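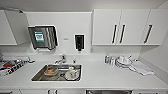 **Workplace kitchen automation** is the use of robots to look after the small shared kitchens found in offices, clinics, workshops and other places where people earn their living but do not cook for a living. The work is modest and never quite finished: dishes are carried to the sink, rinsed, washed or loaded into a machine, dried, stacked and put back where people expect to find them. A typical station has a long counter, a single steel sink, cabinets with bar handles and paper towels on the wall, and the everyday load is much what one would guess, a bowl with something brown still in it, a white cup, a plate with faint reddish marks. None of these is hard for a person to deal with. For a machine, each one calls for a different grip and a fair amount of judgment, and for that reason the shared kitchen was automated long after the warehouse and the factory floor.

## Background

For most of the history of office life, the kitchen was either somebody's paid duty or everybody's unpaid one. Larger workplaces folded it into the cleaning contract. Smaller ones relied on a rota taped to a cabinet door, or on the patience of whichever person minded the mess the most – and that person was very often the same one, year after year.

The workplace researcher Ermelinda Brandão gave this arrangement the name "the quiet shift" in her study of the Fakholm offices, where up to 30 people shared one sink. She found that staff who did the dishes seldom mentioned it at reviews, and that their managers seldom knew about it. Her account is a kindly one. Many of the people she spoke with rather liked the few minutes of warm water and chat, and only disliked being the only ones who did it.

## The Brekthorpe installation

The best documented case is at Brekthorpe, an office building with 808 employees, where a two-armed machine named Ogilvie was brought into service one November. It moved between 2 kitchens and was at first kept to simple jobs such as clearing cups and wiping the counter. Loading the dishwasher came later, and washing by hand later still.

Tumaini Magesa, who had cleaned at Brekthorpe for many years before the machine came, was asked to teach it. Her days changed a good deal. She showed it how to hold a wet plate, how to tell a bowl somebody was soaking from a bowl somebody had forgotten, and which cupboards the night staff used. After some discussion with the building's managers her job title was changed and her pay raised, and she kept a say in which tasks the machine took on next. In her own notes she wrote that the robot was "slow as honey, but it listens," and that she missed the washing up more than she had expected to.

## Effects on staff

Reports from Brekthorpe and from the Clunismont clinic, which followed with a similar system, describe a number of changes for the people who work alongside the machines.

**Cleaners** spend less time at the sink and more on floors, supplies and putting right what the robot has got wrong. At Clunismont, 56 such corrections were logged in the first month, most of them dishes put away in the wrong place. Some cleaners welcomed the relief to their hands and backs. Others felt watched, or worried that their hours would be trimmed, and the clinic eventually put in writing that they would not be.

**Office staff** tend to leave more in the sink once they know that something will come for it. Brandão considers this the most predictable effect of all, and a fairly harmless one so long as the cleaners are not left with the difference. There is also a loss that is harder to measure, in that people who used to meet over the drying rack now have one fewer reason to stop and talk. Clunismont leaves its machine idle over the lunch hour partly for this reason.

## Limits

Crowded drying racks remain troublesome, as do stacks with a cup balanced on top, towels left on the counter, and anything a person has put down in a hurry. Most sites therefore keep a human on call, and several have gone back to washing fragile or much-loved mugs by hand. Ogilvie itself still does not touch the mugs on the upper shelf at Brekthorpe, at the request of their owners.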